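Regional Towns board > Venckus: how far from the river is it?

mkoppel_maps
4 May 2018
The visitor page for Venckus says the town lies on the Brisix River. My topo sheet puts the post office 600 yards north of the bank, with the old rail cut in between. Does the town line reach the water or not?

benchmark80
It does. The line was moved south in the September after the Beneck annexation. Elevation at the post office is 731 feet and the river flat is 80 feet lower, so most people never built down there.

mkoppel_maps
Then the page should say the municipality touches the river. "Lies on" means the built-up part to most readers.
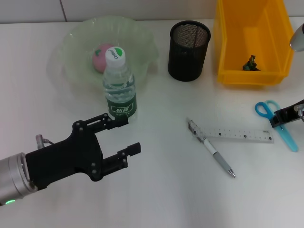
Saulius Koppel: I disagree. Gazetteers use "on" for any town whose limits meet the bank. Vornadora is described the same way and its main street is farther from the water than the one in Venckus.

benchmark80
Vornadora has a landing, though. Venckus has a gravel road and a gauge post. Different case.

Saulius Koppel
The landing is outside the town line. Check the county plat, sheet 4.

mkoppel_maps
Checked. He is right about the landing – it sits in the Beneck tract. I still don't like the wording. The same page gives a population of 2,000 with no year, and that figure can't be from before the annexation. 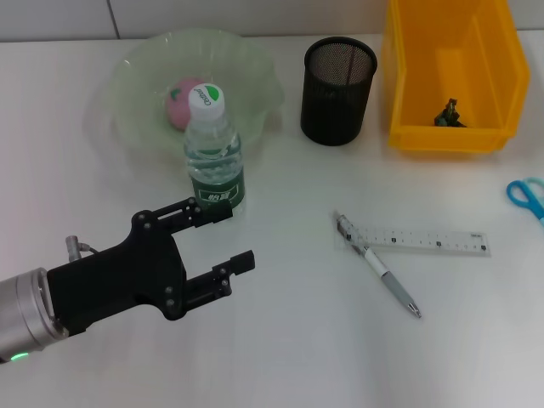

Tabletop with pale green bowl

benchmark80
The 2,000 includes the tract. Without it you have to go back to the old township tables, and those split the north side between two districts.

Saulius Koppel
I can scan the tables if somebody tells me which district the rail cut fell in. My copy has no index map.

mkoppel_maps
East district, I think. Post both.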